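To: plaka-users
Subject: Re: [plaka-users] Moving the list archive off the old desktop

Answering the questions from earlier this month in one message, so the replies don't get spread over three threads again. Quoted part first.

> I have the old tower with the list archive on it and I'd like to be
> rid of it before July. Before I copy anything I want to know what we
> are keeping. Is it every message, or only the ones with patches? Do
> the attachments count? Also, the mail folders are in the Bruvum format
> and I can't open them with anything I have. Last thing, does anyone
> object if the archive ends up on a plain web page with no search?

I went through the copy you put up and opened as many of the folders as I could. Notes below, in the order you asked.

What we are keeping

Every message. I know that is the lazy answer, but sorting patches from talk by hand would take longer than copying all of it, and the talk is often where the reason for a patch is. The long thread on line endings has one patch in it and it's the least useful message there.

The one thing I would drop is the bounce folder. It has 1369 messages in it and the ones I opened were all "mailbox full" or "user unknown" notices. If somebody wants those, speak up in the next couple of weeks. Otherwise leave them on the disk when you wipe it.

Private mail is a separate matter. Two of the folders have messages that were sent to the list owner address and not to the list. Those should not go on a public page. I would keep them in a zip file held by whoever runs the list, or delete them. I lean toward deleting them.

The attachments

Keep them, with a size limit. Most are small text files. A handful are scans of the old printed manual, and those are the only copies I know of, so they stay whatever their size. After that I would cut anything over 15 megabytes that is a program install file, as those can't be run on anything current.

File names are going to be a nuisance. The old list software let people send two attachments with the same name in one message, and the second one was saved with a tilde on the end. When you copy the folder to another system, check that the tilde files came across. On my first try they didn't, and I had to do the whole copy over.

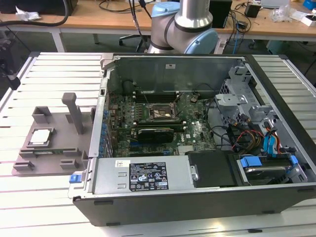
Opening the Bruvum folders

Bruvum mail folders are plain text under the hood. There is a header block at the top, then the messages one after another, with a line of seven equals signs between them. If you remove the header block and change each of those lines into a normal mbox "From " line, any mail program I have tried will read the file.

Yatsenko has an import tool that does this, and it works on most of the folders. It stops on any message with a blank subject. The fix is to put something in the subject first. I used "(none)". Run it one folder at a time and keep the log, because it doesn't tell you on screen which message it stopped on.

A few more things I ran into with the import:

The dates come out in the time zone of the computer doing the import. Set the clock to UTC before you start, or threads will sort wrong on the page.

Accented letters in older messages turn into question marks unless you choose Latin-1 in the settings. The default is UTF-8 and it is wrong for everything in the first half of the archive.

Digest messages are stored twice, once as the digest and once as single messages. Drop the digests.

Signatures are kept as attachments in some folders. I left those alone.

The web page

No objection from me to a plain page with no search. People will find things through a regular search engine if the pages are simple enough to be read by one. What I would ask for is one page per thread, not one per message. The present setup makes you click once for every reply, and on a long thread that is miserable.

Please also keep the old message numbers in the addresses. The Erko help pages link to our archive in a lot of places, always by message number, and nobody over there is going to fix those links for us. If the number is somewhere in the address, a short redirect rule can take care of the rest.

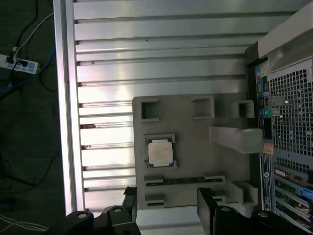

Email addresses should be masked before anything goes up. The simplest way is to cut everything after the @ sign. Some people also typed their phone number or street address in their signature years ago, and we should take those out when they write in and ask. I don't think we can find them all ahead of time.

On cost, a static site of this size fits in the free space we already have. My test build came to 400 megabytes with the manual scans included, and the scans are most of that. If space ever gets tight, the scans can be saved at a lower resolution and still be readable.

What I need from you is the two folders missing from the upload, "announce" and "old-announce". They are in the index but the files aren't there. Once I have them I can run the whole import again in an evening and post a link here for people to check before we point the old address at it.

Please don't wipe the disk until that link has been up for a while.

--
plaka-users mailing list
To leave the list, send a message with "unsubscribe" as the subject to the list request address.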